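Flilwood Folk Fiddle Archive
Progress report to the Pridholm Fund, 2/7/26

Work on the archive is going to plan apart from the cataloguing, which is behind.

The grant of £2,000 has paid for the transfer of the Mansour tapes, a private collection of fiddle and concertina playing recorded in village halls and front rooms. Nine reels have now been copied. Two were in poor condition and went to Stitent for cleaning first. One of these still has a dropout in the middle of a slow air, and we have left it as it is.

The listening sessions started in the spring. Older players come in, hear the tapes and tell us what they know about the tunes. Several titles on the tape boxes were wrong and have been corrected. One hornpipe was listed under two names, and both are kept in the index. 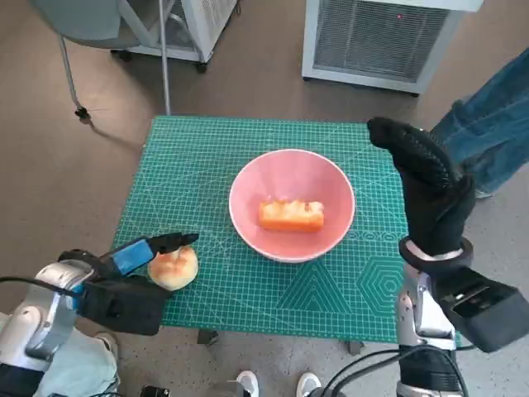 Sponge cake in the pink bowl, with a bun beside it.

Cataloguing is slow because many tunes run together without a break and have to be timed by ear. We expect to finish in November. Permission forms are still needed from two families before their recordings can go online.

Spending is within budget. The remaining money is set aside for storage boxes and for printing the tune index. We do not need to change the terms of the grant.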